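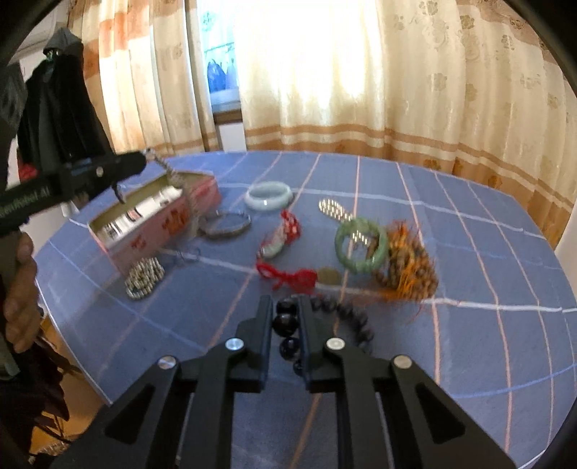

Rindar Trace
Grasp labeling and trajectory cleanup for two-handed gripper recordings

Rindar Trace takes recordings made with hand-held grippers and turns them into time-aligned trajectories with grasp labels. It is meant for work with small, flexible items that sag, tangle or cover each other: bead strands, chains, knotted cord, pendants on a loop. Rigid parts are handled by the same pipeline with the strand module switched off.

What it does

Both grippers are placed on one clock and in one table coordinate system. Finger opening is read per gripper. Grasp start and grasp end are proposed from finger opening and local image motion, then shown on a timeline for review. A proposed label can be moved, split or rejected. Rejected labels stay in the project and are left out of the export.

Strand module

A bracelet held by a few beads has no single useful pose. The strand module stores the grasp point, a center line for each visible section and a flag for any section hidden behind a finger or another object. Hidden sections are left blank unless interpolation is turned on. Interpolated points carry their own flag in the export.

Closed rings such as bangles are fitted as ellipses. Where two rings or strands overlap, the software keeps both outlines and records which one is on top. Long tassels are treated as a region without a center line.

Blur and glare

Each object mask has a quality score from 0 to 1. Motion blur and overexposure lower the score separately, and both values are kept. Pale polished stone near a window often scores low on edge quality while its position is still usable, so the two thresholds are set independently. Printed tablecloths can be registered as a known pattern, which reduces false edges under thin cord.

Limits

Maximum clip length: 10 minutes
Object masks per clip: 200
Grippers per clip: 2
Processing time: almost 70 seconds per minute of recording on the Kocsis 309 workstation
Network connection: needed for license activation only

Trace does not estimate grip force. Chains with very fine links are tracked as a line, and individual links are not separated.

Export

Trajectories are written as CSV or HDF5, masks as PNG. A plug-in for the Prandero planner reads the HDF5 file directly and keeps the hidden-section flags. Grerkano controllers need the CSV file with joint mapping done on the controller side.

License

Per workstation, perpetual, with updates through the following September. The strand module is included. The Prandero plug-in is ordered separately.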